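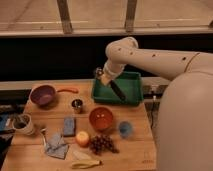
Shared Kitchen Table: Arrangements at Siltdale

Members are reminded that the wooden table in the Siltdale kitchen is for general use. The green tray is kept towards the back, and utensils should be placed in it after use.

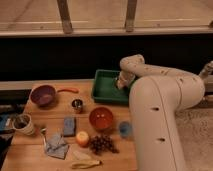 Cups, Bowls and Cloths

The white mug, the small metal cup and the orange-red bowl remain on the table at all times. The sponge and the grey cloth
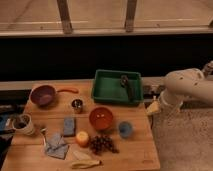 are changed every Wednesday by the Herkomo group, and members are asked to leave both on the left-hand side. Fruit may be left out for 2 days.
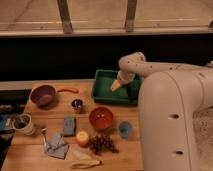 Requests for further items should reach the Nultudano office by the end of January. The limit is 6 items per group.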